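Looking after a hand-held gripper (the boring bits that save you an afternoon)

I get asked more about keeping our grippers going than about anything else I do, so I'm finally typing up my notes. These are for the light gray hand-held kind with two rubber finger pads, the sort you carry around and pick things up with. If yours has different fingers, most of it still applies.
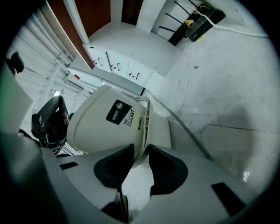 Start with the pads, which is where nine out of ten complaints come from. Somebody says the grip is weak, I go and look, and the rubber is coated in a fine gray film of dust and hand grease. Wipe them with a lint-free cloth and a little dish soap in lukewarm water, then again with plain water, and let them dry all the way before you close the fingers. I used to use alcohol for this and went through pads like candy. They dried out and got that shiny, hard look, and then smooth plastic just slides right off them.

Do the inside of the scoop too! Everybody wipes the flat part that's easy to reach and leaves a ring of gunk in the curve. A cotton swab does it, or a soft toothbrush if it's been a while.

I swap pads at 400 hours whether they look tired or not, and always both together. One new and one old sounds thrifty, but the new one bites first and whatever you're holding twists to the other side. I write the hours on a strip of masking tape inside the case lid. The last set came off at 372 because Elif Naz Tatlı spotted a split near one of the screws, and she was right to pull them.

About those screws: finger tight, then a quarter turn with the small driver. That's all. The inserts in the housing are soft, and once you strip one you're into a job with a soldering iron and a lot of bad language (ask me how I spent most of May). If a screw keeps working loose, a tiny dab of the removable thread locker is fine. Please leave the permanent stuff in the drawer.

The gap between the fingers collects everything. Hair, crumbs, bits of label, once a whole staple. I open the fingers all the way, hold the gripper pointing down and brush it out with a dry paintbrush. No canned air - it just drives the dirt farther back to where the slide runs, and then you get that gritty feeling when you squeeze. If you've already got the gritty feeling, take the cover off, wipe the slide clean, and put on one drop of light oil. I use the Molleo one with the needle tip, but any light machine oil will do. One drop! Wipe off whatever you can see, or it creeps onto the pads and you're back to square one.

My check after any of this is a bucket. Put in 200 grams of rice, tip it over a bit, hold it for a slow count of ten and watch where the pads touch. If the bucket creeps or turns, something's uneven, and it's nearly always a pad that isn't seated flat. Then I do it again with over two kilos in there, low to the floor, for reasons my left foot can explain. Nesrin Gündoğdu likes to do hers with a full water bottle, which is a harder test because it's so slick, and I've started doing both.

Charge it with the fingers open, too. I left ours closed on the shelf for a couple of weeks and the pads took a set, with a flat spot on each one where they'd been pressed together. They came back a little after a day in a warm room but never completely.

And keep a spare pair of pads in the case, in a little zip bag with two screws and the driver. I've got another bag in the Aksoy toolbox by the door, because the case is never where I am when I need it.

Related tips
Getting sticker glue off a plastic bucket
Wilholm drawer slides: cleaning and greasing
Which thread locker for which screw
Keeping cables flat on a concrete floor
Histport battery chargers, what the blinking means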